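About Skumovow

Hi, and thanks for stopping by! I started Skumovow as a one-person packing service, and boxes have more or less taken over my life since then. In April we packed more than 200 orders (my back remembers).

What we do

You send us your odd-shaped stuff and we find it a snug home. I'm a big fan of foam inserts with a cavity for each piece, so nothing rolls around or knocks into its neighbor.

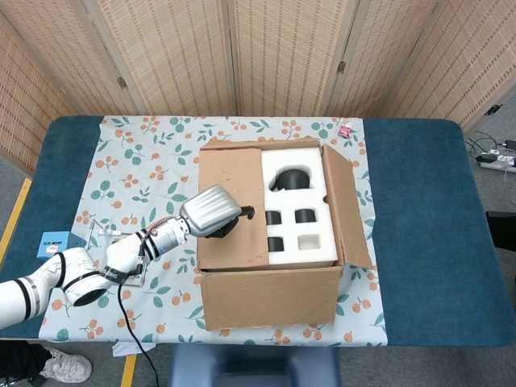
Bigger boxes get measured, taped along the flaps and labeled, and I love that part too. A good strip of clear tape makes my day! 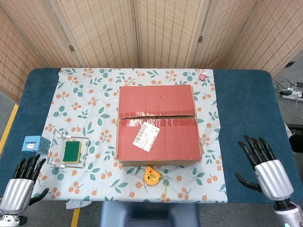 We ship small parcels and large ones, and we're happy to quote on just one. Drop us a line and tell me what you've got.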